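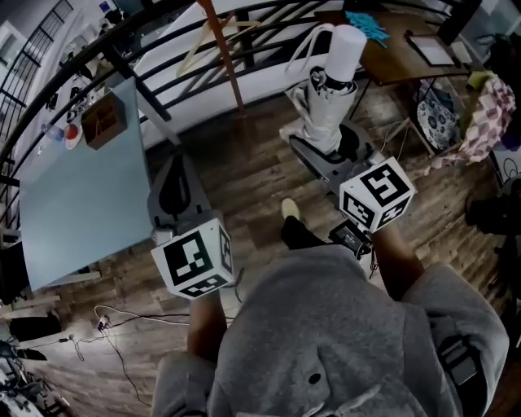 5月 作業ノート 二階の部屋
10時開始

青い天板の机を今週も包装の試しに使う。Plovuraの件で、皿と小物を布で包んで小箱に入れる手順を決めたい。Clurportの店に出す分で、先方の希望は紙の緩衝材をなるべく減らすこと。全部を布に置き換えるかどうかはまだ決めていない。

午前は物の置き場から。赤と白の丸皿、透明の小さい容器、茶色の段ボールの小箱は、机の奥の縁に寄せておく。手前を広く空けておかないと、布を広げたときに端が皿に引っかかる。前回はこれで一枚落としかけた。青と白の柄の丸皿は茶色の木のテーブルの下のほう、木のスタンドのあるところに分けた。柄のある皿を二枚とも机に出すと、どちらを包んだ記録なのか後で分からなくなる。

ピンクと白の格子の布は皿の横に掛けたまま。試しに使う布はこれとは別に用意してあるので、掛けてあるほうは持っていかないこと。青緑の手袋の束は木のテーブルの上、額の絵と同じところ。手袋は布に繊維がつくかどうかを見るときだけ使う。普段の包みは素手でよい。

白い布で包んだほうの件
ふたが白い円筒形で、細いひもが付いているもの。ひもの始末が決まらない。三通りやった。

一つめ、ひもを布の中に入れ込む。見た目はすっきりするが、取り出すときにひもの場所が分からず、布を全部ほどくことになる。店で開け閉めする人には不親切だと思う。
二つめ、ひもを外に垂らす。取り出しは楽。箱に入れるときにふたとの間に挟まりやすい。
三つめ、ひもを一度ふたの根元に回してから垂らす。挟まりは減った。ただ回す向きが人によって違い、ほどくときに結び目になることがある。

今のところ二つめで進める。箱に入れる直前にひもを横へ倒す、と手順書に一行足す。三つめは向きを図にできたらもう一度やる。

布について
Nguyenから届いた生地は、洗う前は張りがあって角がきれいに出る。洗うと縮む。洗濯後に48時間置いてから測り直したところ、縦の縮みが横より大きかった。切る前に必ず一度洗うこと。先に切ったぶんは丸皿には足りず、小さい容器に回した。
アイロンは裏から。表から当てるとつやが出て、斜めから見たときに目立つ。中温で十分だった。高温も試したが違いはほとんどなく、端が少し反っただけ。
端の処理は三つ折りにしたが、結ぶ部分が厚くなりすぎる。角だけ二つ折りにして、残りを三つ折りにするのがよさそう。次の布はそうする。

結びの高さ
真結びだと箱のふたに当たる。結び目をつぶして入れると、開けたときにしわが残る。結ばずに折り込むやり方は、傾けるとほどける。布の余りを17cmにそろえて片側だけ短く出す方法が今日は一番おとなしかった。ふたが浮かない。余りをこれより短くすると指がかからず、固く締めた人のぶんは私にはほどけなかった。

昼休みのあと、Annick Bouchardが来て一通り見ていった。意見をそのまま書いておく。
「折り込みのほうがきれい。でも運ぶなら結んで」
「布の柄が箱の底側に行くのはもったいない」
「丸い皿は、四つの角を順番に持ち上げるのをやめて、向かい合う角を先に」
最後のは早速やった。向かい合う角を先に合わせると、皿が真ん中からずれにくい。順番に上げていくと、最初の角の方向へ少しずつ寄っていく。自分では気づいていなかった。手順書の図を描き直す必要がある。柄の向きのことは、布を裁つ段階で印を入れれば直せるはずだが、糸印だと洗ったときに抜けるかもしれない。

箱
茶色の小箱は、底のテープを一本だけ貼った状態では重いものに向かない。Kedarの水張りテープに替えてみた。接着はしっかりしているが、乾くまで触れないので流れ作業では待ちが出る。朝のうちに底だけまとめて貼っておけば間に合う。
中身の重さの上限は、ひとまず800gとしておく。これは強度を試して出した値ではなく、持ち帰りの手提げの都合。強度のほうは別に落下をやる。やり方は未定、床が木なので下に何か敷かないと板が傷む。物置の古いマットを使っていいか聞くこと。

箱代と布代を合わせると一組で約672円になる。紙の緩衝材のときより高い。布を一回り小さくすれば下がるが、そうすると結びの余りが取れない。丸皿用と容器用で布の大きさを分けるか、一種類で通すか。数が出るまでは一種類でよいと思うが、店のほうの意見を聞いてから。

部屋のこと
・黒い窓枠の窓の側は明るく、布の織りむらがよく見える。検品は窓寄りで。反対の右側は家具と服で陰になるので、白い布の汚れは見落とす。
・床のケーブルは左側に寄せてあるが、足元まで来ることがある。布の山を抱えて歩くときは先に床を見る。余っているぶんは束ねること。
・木のハンガーは、アイロン後の布を掛けるのにちょうどよい。一本だと重なって折り目が移る。あと数本ほしい。
・黒い手すりには布を掛けない。前に斜めの棒の跡がついた。
・机の天板は拭いてから乾拭き。薄い色なので糸くずが見えにくく、白い布を置いてから気づくことが多い。粘着ローラーを机の引き出しではなく手の届くところに。

15時過ぎにもう一度、丸皿を最初から通しでやった。広げる、皿を中央に、向かい合う角、残りの角、結び、箱。途中で止まったのは箱に入れるところだけ。皿を立てて入れるか寝かせて入れるかで迷う。寝かせると箱の幅がぎりぎりで、布の厚みのぶん側面がふくらむ。立てると結び目が横に来て、取り出すときに引っぱりにくい。箱を一つ大きくすると今度は中で動く。ここは布の厚みを変えるより、箱の寸法を先に決め直したほうが早い。

透明の容器は問題が少ない。ふたの角で布がこすれるので、包む前にふたの上に小さい当て布を一枚のせた。当て布は端切れでよい。洗濯で縮んだぶんがちょうど使える。ただし中が見えるのが容器のよさなのに、包むと見えなくなる。帯状の布で胴だけ巻く案もあり。固定が弱いので、箱の中の仕切りと組み合わせないと無理かもしれない。

明日以降
・角だけ二つ折りの布を縫う(ミシン糸は白の在庫を確認)
・向かい合う角を先に、の図を描き直す
・ひもを横へ倒す一行を追加
・箱の寸法、Clurportに棚の奥行きを聞いてから決める
・マットの件を聞く
・赤と白の皿の箱に中身の名前を書く。青と白のほうも同じように

追記
夕方、折り込みで包んだまま置いてあったものを見たら、布の端が少し戻っていた。結んだほうは変わりなし。Annickの言うとおり、運ぶぶんは結ぶ。店頭に置くだけのぶんは折り込みでもよいが、一日置いてどのくらい戻るかは見ていないので、今夜ひとつ折り込みのまま残して帰る。触らないように付箋を貼った。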